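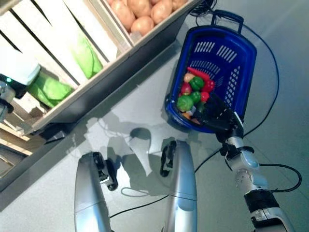

Ticket 146
Product: Bruvik play market, blue basket with toy vegetables
Status: Closed
Opened by: Dunholm play center

Problem reported
The handle on the blue basket will not fold down. It stays raised and the basket won't stack with the others at the end of the day. We have 4 of these and only one does it. The other three are fine. No cracks that we can find.

Reply from Livance support
Please empty the basket completely and check both points where the handle meets the rim. Small pieces can get wedged there. Tell us if the handle moves at all, and on which side it stops.

Update from customer, Thursday
Emptied it. Nothing wedged. The left side turns freely and the right side stops halfway. Washed it in warm water with dish soap and tried again, same result. Also, the set list says 7 peppers and we can only find 4, two green and two red. Are the rest packed separately?

Reply from Livance support
The right pivot is probably seated too deep. Hold the rim with one hand, press the handle end outward until it clicks, then fold it down slowly. Do not use oil or spray on it. Children handle the basket and the residue stays in the slots.

The 7 on the list is for the large set. Yours is the Dunne set, which has 4 peppers. You are not missing any. The list in your box was the wrong one and we are sending the right sheet.

Update from customer
Pressed the handle end out and it clicked on the second try. Folds flat now and stacks with the rest. Sheet arrived in the mail. OK to close.

Closed by support. No replacement sent.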